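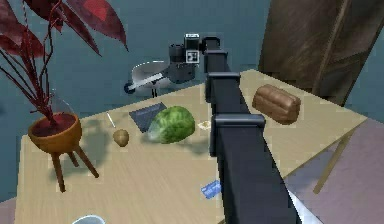
Dénes Fodor thinks the 892 is the least interesting number in the paper, and he told me so before I had finished reading the abstract. A policy that succeeds in 892 out of 1000 simulated trials, he wrote, has shown that it gets along very well with a simulator.

I have been grumpy about simulation results for years, so it annoys me to find myself on the other side. But I think Dénes is wrong, or at least wrong in the direction that is currently fashionable, and it's a slow Sunday.

The Mevgate people did a plain thing. They trained a pick-and-place policy on demonstrations, then tested it in rendered kitchens and dining rooms with the furniture, lighting and groceries reshuffled each time. Lettuce, bread, a potato, whatever the asset library had in stock. The interior decorating is nobody's idea of a home. I have stopped caring. A vegetable in a simulator has to be in the way at the right moment, and after that it can look however it likes.

The usual complaint is that they should have used a real arm. Fine. The Iltitz group used a real arm last June, on two tables, and reported five tasks with a handful of tries each. The paper had lovely videos. It also had error bars you could park a truck in, if anyone had printed them. I have read it three times and still can't tell whether their method beats the baseline or whether somebody had a good afternoon.

With a thousand trials you can at least ask a dull question and get an answer. Does moving the camera hurt more than changing the table? (It does, by a lot.) Does clutter matter? Less than I would have bet, and I did bet, and I owe Manríquez lunch. None of this proves the policy will work in your kitchen. It tells you what to worry about first when you carry it there, and I'd take that over another video with piano music.

Where Dénes has a point is contact. Simulated objects slide and tip according to somebody's guess about friction, and a policy can learn to love the guess. The paper gives this roughly half a page, most of it an apology. I wanted a sweep over friction and mass, with the failures broken out by type — missed, dropped, knocked over. One success rate covers all of those with the same blanket.

I also wanted the random seeds, and I wanted the objects used for training kept well away from the objects used for testing. The appendix says "mostly disjoint," a phrase I plan to use on my next tax return.

So run the thousand trials, publish the 108 that went wrong, and then go and borrow an arm. Jasteo has promised to rerun the whole benchmark with the friction turned down. Dénes has already written to say what he'll think of it.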